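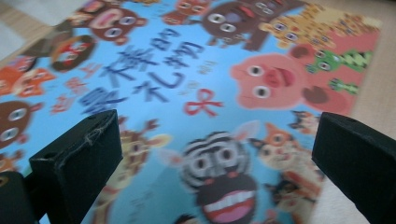

The Dalbridge recording rules for hand-held grippers change in September, and the main change is to how sharp a clip has to be. Version 2 of the rules said only that the object should be "clear." Reviewers read that in different ways. A children's picture book between the fingers, with its blue cover and big dark-blue title blurred as if by motion, would pass with one reviewer and fail with another. Under version 3, blur while the gripper is moving is allowed. A clip fails if the object is never sharp at any point from start to finish.

The second change covers the fingers. Both must stay in view for the whole clip, and the pads must be checked before each session. Scuffed or frayed edges have to be written in the Govero log, with the side noted. A worn pad may still be used if it is logged. Lavow will keep spare pads at the front desk.

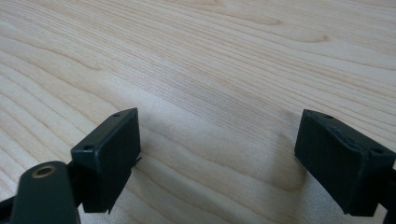 Fingers open over a bare tabletop. The upper edge of the right one looks worn.

Clips already accepted under version 2 will not be reviewed again, apart from the 406 in the Byun set, which were never given a final mark. Sites recording more than 600 clips a month should send in their pad logs with each batch.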